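Zorel Opens Refill Counter Program to Independent Stores in Barkville

We use cookies to remember your preferences and to see how this site is used. By continuing to browse you accept our cookie policy. Manage settings | Accept

BARKVILLE — Household goods distributor Zorel said today that it will open its refill counter program to independent grocery and hardware stores, beginning in February. The program has been running in 11 Zorel-owned outlets and lets customers bring back empty containers and fill them again with dish soap, laundry liquid, hand soap and all-purpose cleaner.

Under the new terms, a store does not need to carry the full Zorel range to take part. It can start with a single counter and as few as four products. Zorel will deliver the liquids in returnable drums, pick up the empties on the next delivery run and service the pumps under a fixed monthly contract. Stores set their own shelf prices.

The first group will include 37 independent stores in Barkville and the surrounding towns. Each has signed a one-year agreement that can be ended with 60 days' notice. Zorel had planned to limit the first group to 20 stores but added places after the application period closed.

"Small stores asked us for this from the start, and our first contract was written for bigger locations," said Maxine Maihi, director of retail programs at Zorel. "The minimum order was too high and the counter took up too much floor. We have changed both."

The new counter, made by Nepia, is narrower than the model used in the Zorel outlets and fits in the space of a standard shelving bay. It runs on an ordinary wall outlet. A scale built into the top weighs the container before and after filling and prints a label with the product name, the fill date, the price and the full ingredient list. Staff can lock the pumps outside business hours with a key.

Nepia will deliver the counters in two batches. Stores inside Barkville are in the first batch, and stores outside the city should have theirs by early April. Installation takes one morning, and a trainer stays through the afternoon to work with staff.

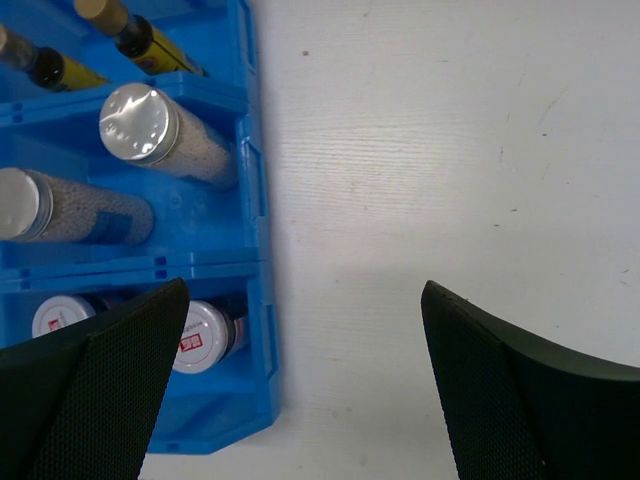 What happens if a customer does not have a container to bring in?

Stores will sell empty bottles at the counter for a deposit, which is paid back in full when the bottle is returned in usable condition. Customers may also bring clean containers of their own, as long as they have a screw cap or a pump top and have not been used for motor oil, pesticides or paint products.

Returned deposit bottles go back to Zorel on the same truck as the empty drums. They are washed and inspected at the company's Barkville warehouse and sent out again. Bottles with cracks or worn threads are pulled from use and sent to a plastics recycler.

The product list for the first year covers the core Zorel line and two items from Flilora, a maker of unscented soaps. Flilora products have been sold in prefilled bottles only until now. The hand soap will be at every counter, and the laundry liquid will be offered where the store has room for a fifth drum. Fabric softener was considered and left off the list for now — it thickened in the drums during cold-weather testing, and Nepia is working on a different pump head.

Zorel has also set aside funds to lower the cost of joining. Stores with fewer than 11 employees can apply for a credit that covers the first 200 gallons of product. The credit is applied to invoices as the product is ordered and does not have to be used in one month. Stores that have already signed agreements will receive it automatically if they qualify.

"A store owner should be able to try this for a season and see whether the customers come back with their bottles," Maihi said. "If they don't, we take the counter out and there is no removal fee."

Applications for a second group of stores will open in May. Zorel expects to accept up to 100 stores in that round and will give first consideration to towns that do not yet have a refill counter. Application forms, floor plans for the counter and a sample contract are available from the Zorel retail programs office, which is open from 8:30 a.m. to 5 p.m.

About Zorel

Zorel distributes cleaning and household products to retail stores, schools and offices. The company is based in Barkville, where it operates a warehouse, a bottle-washing line and a customer service center.

Media contact: Maxine Maihi, Retail Programs, Zorel, Barkville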